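# Cleaning ribbed plastic shape blocks, and is a plain wooden board all right under them?

Posted in Toys and Play, 3/6/26 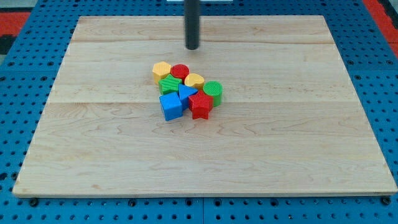 ## What I am trying to sort out

I look after the toy shelf at the Hetalstead drop-in and have been handed a set of plastic shape blocks in yellow, red, green and blue. The sorter box they belonged to has gone missing. They get used on a pale wooden board which sits on top of our blue pegboard table, mainly because small pieces wobble on the holes.

I have two problems. The first is cleaning. Many of the blocks have fine ribs on the tops and sides, and the grooves hold on to whatever the children had on their hands. A cloth goes over the top of the ribs and leaves the dirt where it is. The star is the worst one to do. I have tried baby wipes, which made them sticky, and a soak in the washing-up bowl, which helped a bit but left a greyish line in some of the grooves.

The second is the board. It is made of planks and I can see the seams between them. Is it going to suffer if I put blocks back on it before they are fully dry? I would like to keep it, as it was given to us and it is a good size for two children to share.

I don't want to use bleach if I can avoid it. The children are mostly under three and everything goes in the mouth. We have 20 minutes between the morning group and the afternoon one, so anything that takes an hour has to wait until we close.

Also, if anyone knows where to get a sorter lid that takes odd blocks, I would be glad to hear. I have looked at the Trillholm one but the holes seem to be for smaller pieces.

**Isamu Minami**

---

## Replies

### Yusri Ngui

For the grooves you want a soft toothbrush and ordinary washing-up liquid. Brush along the ribs, not across them. If you go across, the bristles skip over the top and you are back where you were with the cloth.

What I do with ours:

1. Fill a bowl with warm water and a small squirt of washing-up liquid. Too much and you will be rinsing all afternoon.
2. Leave the blocks in for ten minutes.
3. Brush each one along the ribs. On a star, do the top first and then go into each inner corner with the tip of the brush.
4. Rinse under the tap, holding the block so the water runs down the grooves.
5. Stand them on a towel on their edges. Flat side down traps water underneath.

The grey line is probably soap and hand cream. Baby wipes leave a film as well, and it builds up. A second soak usually shifts it. If it doesn't, make a paste with bicarbonate of soda and a little water, brush it in and rinse well.

Before you soak any of them, give each block a squeeze and a shake. Some plastic blocks are hollow with a tiny hole in the base, and they fill up. If water gets in, it is a nuisance to get out again and they can go mouldy inside. Wipe and brush those, but don't put them under.

In your 20 minute gap I would just do the ones that have been chewed, and leave the full wash for closing time. We keep a tub by the sink and the chewed ones go straight in - it saves looking for them later. A spare set helps too, if you have the money for it.

On the board: damp is fine, wet is not. A few drops wiped off straight away won't hurt it. Water left sitting on a seam can get into the joint and lift it, and then you have a ridge for fingers to catch on. Dry the blocks on the towel and keep the board for playing. If the surface has started to feel rough, rub it lightly with fine sandpaper along the grain, wipe off the dust and put on a thin coat of food-safe oil. Do both faces or it may bow. Leave it overnight before anybody uses it.

### Flomotberg

Dishwasher, top rack, in a mesh bag. Done ours that way since May, no trouble. Check they are the hard plastic sort first.

### Onishi

I wouldn't use the dishwasher unless the maker says you can. We had a set go out of shape - only slightly, but after that the cylinder wouldn't go through its hole.

About the lid, you could make one. Draw round each block on stiff card, cut the shapes out 2 mm bigger all round and tape the card over a shoe box. It lasts a few weeks and then you cut another. The half circle and the hexagon are easy enough. For the star I would cut a round hole big enough to take it, as the points on a card star bend over after a day.

If you would rather buy one, take a block with you to the shop and try it in the hole. The sizes printed on the box are not much help.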